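Prekow issues handling code for robots working around steam appliances

CLORKMONT — Prekow has published a code of practice for robot arms that handle food in and around small heated appliances. The document, dated June 10, 2025, applies to all bench cells at its Clorkmont test kitchen and to outside labs that submit results to the Flavo task list.

The code runs to nine sections. The longest deals with transfers between a steamer basket and a plate, a task most labs on the list already run in some form. Earlier guidance left the layout of the bench to each operator, and results from different sites were hard to compare.

Under the new rules, the lid must be off the pot and lying flat on the work surface before an arm enters the basket. The plate goes on the opposite side of the pot from the lid. Only one gripper may be inside the rim at any time. A second arm, where fitted, stays clear of the pot with its fingers open until the first has withdrawn.

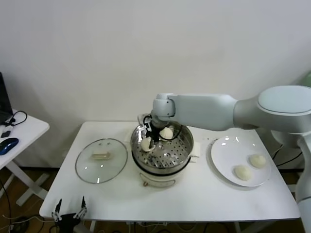 Grip force is treated separately. Steamed dough marks easily, and the code sets a ceiling of 320 grams-force at the fingertips for buns and similar items. Operators must check the figure against a scale at the start of each session and log the reading. An arm that exceeds the ceiling is taken out of service until it has been recalibrated.

Wrist cables have their own clause. A loop is allowed, as the joint needs slack to rotate, but it must be inspected for heat damage every 2,000 transfers and replaced at 3,000 regardless of condition. Prekow said the interval was set after a review of maintenance logs from its own cells. 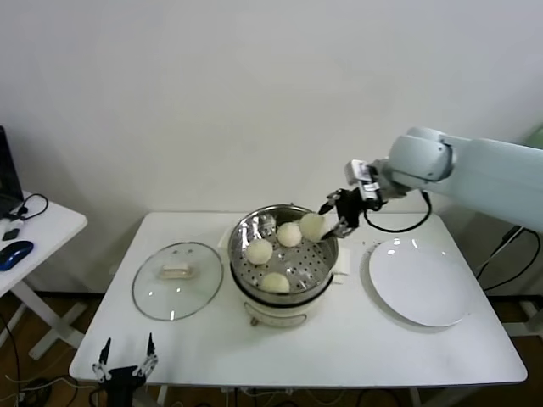 The code also covers what counts as a completed transfer. A bun must be released on the plate and remain there with the gripper clear of it. Contact with the basket wall is recorded but does not void the attempt — contact that shifts the pot does.

Food used in trials is to be discarded at the end of the session, and surfaces that touch it must be cleaned between batches. Gripper fingers are included in that requirement.

Krishnan, which supplies maintenance services to several of the labs, will carry out the first round of compliance checks. Labs that do not meet the code may continue testing, but their results will be listed in a separate category.

Comments on the code are open until the end of June.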